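Wood grain

Wood grain is the arrangement, direction and appearance of the fibres in a piece of timber. The word is used loosely in the trades. It can mean the direction in which the fibres run, the pattern seen on a cut surface, or the texture of the wood, although many writers treat texture as a separate property.

Formation

Most of the cells in a tree trunk are long and narrow and lie close to parallel with the trunk. In temperate climates a tree adds a layer of new wood each year. Wood laid down early in the growing season is generally less dense than wood laid down later, and the contrast between the two produces the visible growth rings. Species from regions without strong seasons may show faint rings or none.

Types of grain

Straight grain runs parallel to the long axis of the board. Spiral grain winds around the trunk, while interlocked grain changes its direction of spiral from one group of layers to the next. Interlocked grain is common in many tropical hardwoods and in some eucalypts, and is difficult to plane cleanly. Wavy grain produces the figure sold as fiddleback, seen in maple and in blackwood.

Effect of sawing

The pattern on a board depends on how the log was cut. Flat-sawn boards show arches and long ovals. Quarter-sawn boards show fairly straight, close lines and tend to cup less as they dry. Wood shrinks and swells far more across the grain than along it, so solid tabletops are usually fixed to their frames with slotted screws or buttons that allow movement.

Finishing

Clear oils and varnishes leave the grain visible and often deepen its colour. Open-pored timbers such as oak may be filled before varnishing if a smooth surface is wanted. Sanding is done along the grain – scratches across it stand out once a stain is applied.

See also: Figure (wood), Growth ring, Quarter sawing, Veneer
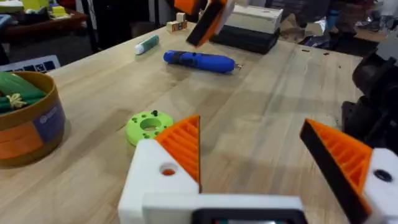

Visible grain on a light-coloured wooden tabletop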